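Tremelby lettings and sales: progress report, October

All five flats at Forkach are now on the market. Two are under offer and two have second viewings booked. The remaining one needs its kitchen ceiling made good before we show it again.

The listings page went live at the start of the month and has had 424 visits. Most enquiries come from people already renting in Natside who want to stay near the school.

Thygesen have sent the revised floor plans, and the brochure will be reprinted with the correct room sizes. 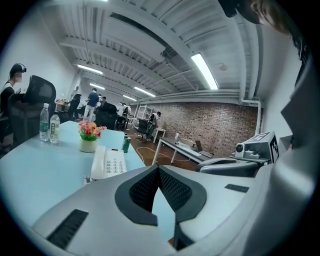 Spending is within the grant. We have held back the signage money until the council replies on the board by the main road.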